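Upholstery fabric
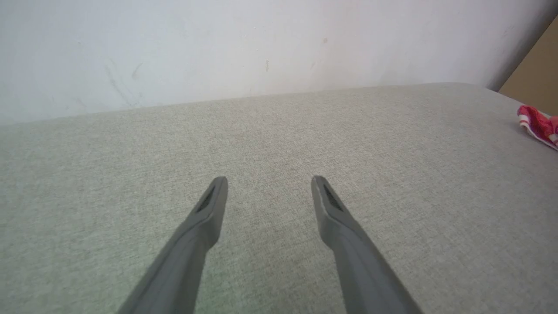

Upholstery fabric is cloth made to cover seats, sofas, headboards and other padded furniture. It is generally heavier than cloth used for clothing and is woven, knitted or bonded to withstand repeated rubbing, stretching and exposure to light. The term covers both natural fibers, such as wool, cotton and linen, and manufactured fibers, such as polyester, nylon, acrylic and polypropylene. Leather and coated vinyl are sold for the same purpose but are usually classed separately.

Construction

Most upholstery fabric is woven. Plain weaves pass each filling yarn over and under one warp yarn at a time and produce an even surface. Twill weaves form diagonal lines and tend to be more flexible. Pile fabrics, including velvet and corduroy, have raised yarns that may be cut or left as loops. Jacquard fabrics carry a pattern formed in the weaving itself, while printed fabrics receive their pattern afterward. A backing of latex or acrylic is often added to keep yarns from slipping at the seams.

Wear and testing

Resistance to rubbing is commonly measured by the Martindale method, in which samples are rubbed against a standard cloth in a changing circular motion, or by the Wyzenbeek method, in which the motion runs back and forth. Martindale results are recorded in cycles and Wyzenbeek results in double rubs. The two tests wear the cloth in different ways, and a figure from one cannot be converted reliably into the other. Separate tests measure pilling, seam strength, fading and resistance to fire.

Regional production

In the mill town of Hosia, upholstery weaving grew out of an older trade in wool blankets. The Gumede mill was the largest in the district and at its height employed more than 1,000 people. It operated 70 looms in 2 buildings beside the river. The designer Nghĩa Ninh prepared many of its later patterns, among them Sodier, a ribbed plain weave, and Hileo, a wool and linen blend.

Care

Furniture labels often carry a letter code for cleaning. W indicates water-based cleaners, S indicates solvent only, WS permits either, and X limits care to vacuuming or light brushing. Removable covers may shrink when washed, even where the fiber itself is washable.

See also

Slipcover
Textile finishing
Webbing (furniture)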